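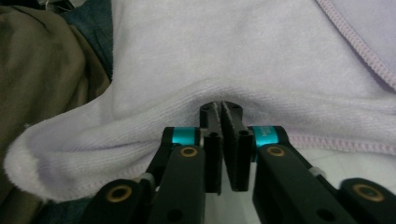

## 4. Mounting the Uvel wall cabinet

Read this section through before drilling. Hang the cabinet empty, with the drawers out and the doors locked.

**You will need:** a stud finder, a level, a drill, a socket wrench and a second person.

1. Pull each drawer to its stop, press both side levers and lift it clear. Stack the drawers face up.
2. Find two wall studs and mark their centers at the height you want for the rail.
3. Hold the rail against the marks with the lip pointing up. Check it with the level, then mark the holes.
4. Drill the pilot holes and fasten the rail with the four long lag screws from bag B. Snug is enough – overtightening bends the rail.
5. With one person at each end, lift the cabinet above the rail and lower it until the rear channel drops over the lip.
6. Open the doors and drive the two short screws through the lower back panel into the studs.
7. Refit the drawers, bottom row first.

**Caution:** Do not hang the cabinet on drywall anchors. The maximum load is 95 pounds, tools included.

**Note:** On masonry walls, use the sleeve anchor kit (part 2000) in place of the lag screws. It is sold separately.

If a drawer rubs after refitting, loosen the two short screws half a turn, level the cabinet again and retighten. Check all screws after the first month of use, then every October.

Door and lock adjustment is covered in section 5.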